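Print | E-mail this article
Shares: 75 | Comments: 3

Repair room in Nastedstead to stay open in the evening

The Purulel repair room in Nastedstead will keep its evening hours until the end of January. The town has agreed to pay 4,000 euros for rent and heating, and the first part of the money has already arrived.

Visitors can bring small electrical things such as lamps, radios and kitchen mixers. Last year 738 objects were registered at the door. The room does not accept microwave ovens or anything that runs on gas.

Irena Pietrzak, who runs the room, is glad about the decision but says that space is still a difficulty. The work table has to serve for measuring, for unpacking and for the tea break, and in the evening it fills quickly. She would like to have a second table and more shelves before the winter. Small parts are kept in drawer cabinets.
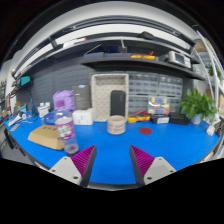
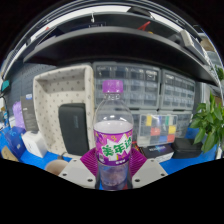
A soft drink bottle with a purple cap on the table at Purulel, with the storage bin and the black case behind. The yellow multimeter is in the first picture, the parts drawers are in the second.

The room opens at 6 p.m. and the last object is taken in at 8:30 p.m. A repair is free, but visitors pay for the parts. It is asked that people stay with their object while it is being repaired. Those who cannot stay may leave it with a paper label showing name and telephone number.

Maarten Brouwer will give a short lesson in how to test a fuse and a power cord. It is meant for beginners and there is place for eight people. A list for names hangs next to the entrance.

Comments (3)

Kittipong Inthanon
Good news. They fixed my rice cooker in the spring and it still works. Is the entrance again at the side of the building?

Aidan Conneely
Yes, the side door, ring twice.

D. Rafferty
I have two metal shelves standing in my garage, 75 cm wide. Irena can have them if somebody comes with a van.

Print | E-mail this article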